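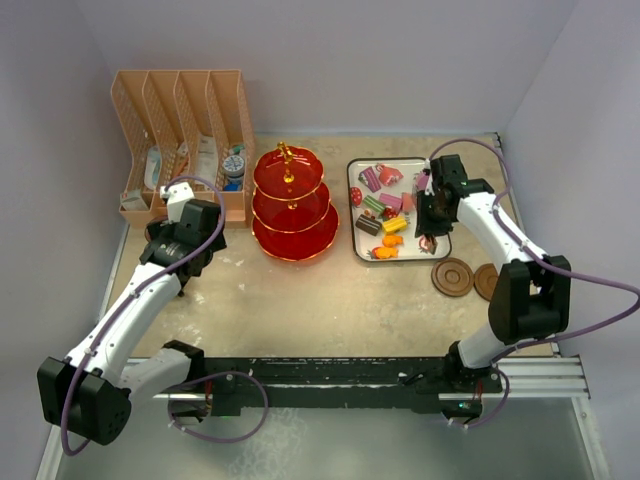 Chapter 4
Two Arms, One Bench

By the time you get to this chapter you should have one arm that moves when you ask it to. Mine did, after a fashion, and I was so pleased with it that I ordered parts for the second one that same evening (do not do this before you've paid for the first). What I didn't understand yet was how much of the work in a two-arm build has nothing to do with arms. It's rails and cable and table space, and a lot of standing there with your head tilted.

I built mine in the shared workshop in Dranedcombe, where I had the use of one bench and a shelf. Katia Orlandini had the bench next to me and was making a harpsichord, so I got used to working quietly. Sekar Tarigan helped me with the wiring and talked me out of several bad ideas, two of which I'll own up to in Section 4.3.

What's in this chapter

4.1 Picking a rail and fixing it down
4.2 Setting the distance between the bases
4.3 Running cable along a moving arm
4.4 Giving each arm its own electronics
4.5 Laying out the table
4.6 A first pick, one arm at a time
Problems and things to try

Before you start

You'll need the arm from Chapter 3, a second one built the same way, and a bench that doesn't wobble. Push on yours now. If it moves, go fix that and come back, I'll wait! Every wobble in the bench shows up at the gripper, only bigger.

You'll also want a rail along the front edge. Both of my arms sit on a black one, and it's picked up plenty of whitish chips and scrapes since it was new. That's fine. Scratches don't matter on a rail, but a twist in it does, so lay a straightedge along the top before you bolt anything down.

Then there's cable. I used purple, mostly so I could spot it against the white links and black joints, and I clip it along the forearm and leave a generous loop over the wrist. My first loops were much too tight. The arm reached out, the cable went as straight as a guitar string, and the connector popped out of its socket. We'll work out how much slack you need in 4.3, and I promise the math is short.

A word about the stuff on the table

People visiting the workshop always asked about this before they asked about the motors. You can practice on plain cubes, and Chapter 3 had you doing just that, but you'll get bored and so will your code. A cube is the same wherever you grab it. A toy strawberry isn't, and neither is a little orange fish. I keep a tray of small odd-shaped pieces on the right, a three-tier cake stand in the middle (red, gold trim, very fancy) and an upright organizer at the back left.

Each one asks for something different. The tray is about picking one thing out of a crowd. The stand gives you three heights to place at, with a handle poking up in the middle that you will hit. The organizer's slots are tall and narrow, so the wrist has to come in at a sensible angle. Wooden coasters make nice flat targets too, and they're cheap.

Borrow from your own kitchen if you can. Just don't use anything you'd be sad to see on the floor. The first speed limit I set was 2000 in the units my controller used, and I'd guessed it. Set yours low and creep up.

4.1 Picking a rail and fixing it down

Start with the bench cleared and both arms off it. Lay the rail along the front edge and mark where the bolts go, but don't drill yet. Put one arm on, loosely, and move it by hand to the farthest spot you care about. Then slide it to the other end of the rail and do the same again. If it can't get to the back corner from either place, shift the rail in from the edge a little and try once more. I drilled first, and my bench still has 14 holes in it that don't hold anything.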